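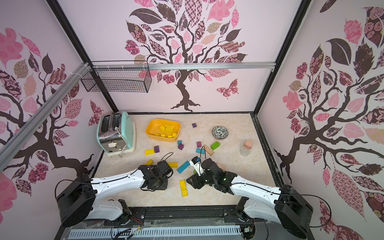
Robot Manipulation Lab, Handout 4
Two-Arm Block Sorting: Recording Demonstrations
Instructor: Ingeborg Frerichs. Lab assistants: Suleiman Okoro, Mwanahawa Mbwambo
Revised 5 March 2020

1. What you hand in

Each team hands in 78 recorded demonstrations of the block sorting task, a log sheet, and a two-page report. The demonstrations are the training set for Handout 5, so a team that records poor ones will have trouble there too. If you are short of time, hand in fewer clean episodes and say so in the report. Do not pad the set with bad ones.

2. The task

The blocks start scattered on the floor of the cell. An episode is complete when every block of the color you were assigned is in the tray and both arms are back at the rest pose. Blocks of other colors may be pushed aside but may not leave the floor.

Yellow teams: the blocks already in the tray stay there. You only collect the ones outside it.

The toaster, the bowl and the jar are obstacles this week. Do not pick them up and do not move them between episodes. They become task objects in Handout 6. If an arm knocks one over, stop recording, mark the episode as failed, and put the object back by hand with the arms disabled.

3. Before you start

Log in to the Kinwood workstation with your team account. The recording program is in the folder named Brouwer. Start the arm drivers first, then the recorder. If you do it the other way around, the recorder opens without joint data and gives no warning. Two teams lost a full session to this last term.

Check the cables that run along the tops of the arms. They need enough slack to follow the arm through its full reach. Move each arm slowly through the reach once by hand before you enable the motors.

Check that nothing is resting against the arm bases at the front of the cell. Loose wires there should be tucked back, and you should tell Suleiman if one has come undone. Do not re-tie them yourself.

4. Recording

One person operates, one person keeps the log. Switch after every 10 episodes. Operators get tired sooner than they expect, and the motion gets jerky.

Rearrange the blocks before each episode. Lay some flat, stand some upright, and turn the long ones to different angles. A set in which every block starts in the same place is not useful, even if every episode succeeds. Some blocks should start close to the grippers and some near the back edge.

Use the left arm for blocks on the left half and the right arm for blocks on the right half. In the middle, either arm may pick, but only one arm may be below the height of the jar lid at a time. Passing a block from one gripper to the other is allowed. If you do it, write H in the notes column.

Close the gripper on the block, wait 2 seconds, then lift. The pause looks slow in playback but makes it much easier to split the recording into steps later.

For the long blocks, grip near the middle. Gripping at the end works until the block swings and hits the rim of the tray.

5. Log sheet

Columns: episode number, operator, start layout (a quick sketch is fine), arm or arms used, result, notes. Result is S, F or X. S means complete. F means the task failed but the recording is good. X means the recording itself is bad and should be deleted. Keep the F episodes. We will use them.

6. Report

Describe how you varied the layouts and which grasps failed most often. Include one plot of joint position against time for a successful episode, with the pick and place marked. Bastian Steinbach's report from the July session is in the course folder as a sample. His plot labels are good. His section on timing uses the old recorder and should be ignored.

7. Booking and questions

Cell time is booked on the sheet outside room 112. One slot per team until everyone has had a turn. Uwe Eichhorn has the key if the door is locked.

Questions about the recorder go to Mwanahawa. Questions about grading go to me. Reading for next time: chapters on imitation learning in the course notes, up to and including the section on action chunks.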